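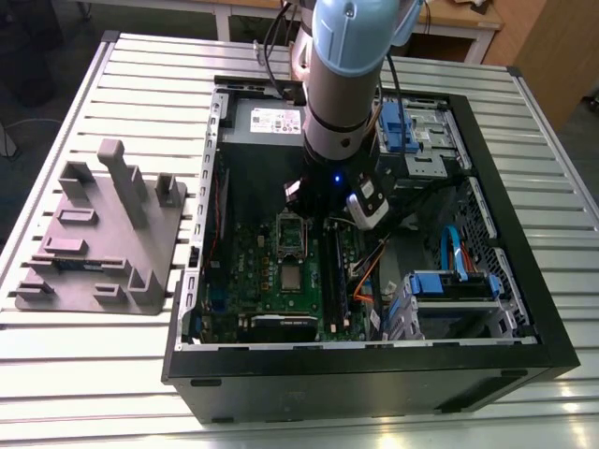
Teleoperated Demonstrations for Desktop Disassembly
Progress report, work package 4
Report date: 27/08/2025

Summary
Collection of remote-control demonstrations on desktop towers is under way and the first policy has been trained. 487 demonstrations have been recorded, of which 102 were rejected at review. The remaining 385 form the current training set. Work on hand-guided teaching is behind plan and is discussed under Deviations.

Status of the cell
The case lies on its side on the slotted aluminum table with the interior facing up, and the arm works from above. The 3D-printed fixture plate stays to the left of the case. Its position was changed twice in the spring, and demonstrations recorded before the second change are kept in a separate partition. The Nular control software now logs joint positions, gripper width and operator input on a common clock. Before January these were logged separately and had to be aligned afterward, with errors large enough to spoil short contact phases.

Demonstration tasks
Four tasks are defined: RAM module removal, SATA cable unplugging, CPU bracket release and CPU pickup. Each demonstration starts from a fixed home pose and ends when the operator presses the pedal. Operators are told not to correct a failed grasp more than once. Demonstrations with repeated corrections made up most of the rejected set — the policy learned to hesitate above the socket when they were included.

Cable unplugging remains the hardest task to demonstrate. The operator has no force feedback, and cables differ in stiffness and routing from one case to the next. Sessions on this task are limited to 13 demonstrations per operator, after which rejection rates rise.

Training results
The policy trained on the Itia cluster completes RAM removal reliably on case models included in the training set. On unseen models it usually reaches the correct slot but misjudges the latch. CPU pickup works when the bracket is fully raised and fails when it is only partly open. No usable result is available yet for cable unplugging.

Deviations from plan
Hand-guided teaching was due to start in the second quarter. It was postponed after Drester delivered the handle with the wrong flange. The replacement has been fitted and friction compensation is being tuned. No change to the total budget is requested, but we ask that the comparison of the two teaching methods be moved to the next reporting period.

Next period
Collect further cable demonstrations with a force display added to the operator screen. Extend CPU pickup to partly open brackets. Repeat the evaluation on the mixed batch of towers supplied by Ristić. Deliver the annotated data set, with the rejected demonstrations included and marked as such.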